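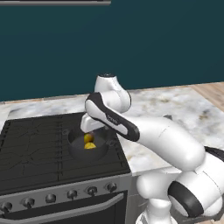
**Kitchen line walk-through, Cendale site, February 2019**
Arm station, stove side. Please fill this in before the first shift, and take your time over it.

- [x] **Stove knobs all at off before anyone reaches across.** Done. I know we all did this by habit at the old range, but the arm doesn't check for us, so we say it out loud now.
- [x] **Stop button tested, both shifts.** Fine both times. The morning crew asked for it to be moved closer to the sink and I think they're right, so I've put the request in to Okora.
- [x] **Pot seated flat, nothing loose on the counter within reach of the arm.** Good. Towels are the usual trouble, bless us all.
- [ ] **Gripper fingertips wiped and looked over.** One pad is wearing thin. Moven has a replacement on order (ticket 797) and until it's fitted we run at the slower speed, please, even when lunch backs up.
- [x] **Joints and arm covers wiped down, no food caught at the black bands.** Lovely job by the closing crew.
- [ ] **Everyone on shift signed off on the 45-minute training.** Still 2 people short. Nobody should feel hurried into it, and you're welcome to sit in twice.

**Comments**

Several of you have told me the day feels different, with less lifting over the heat and more standing and watching, and that watching is tiring in its own way. I hear that. From Monday we'll swap the watcher each hour, and the prep table gets its 7 stools back so people can sit down between turns. Hours stay as posted through July.

Next check goes to the Nông room, same sheet.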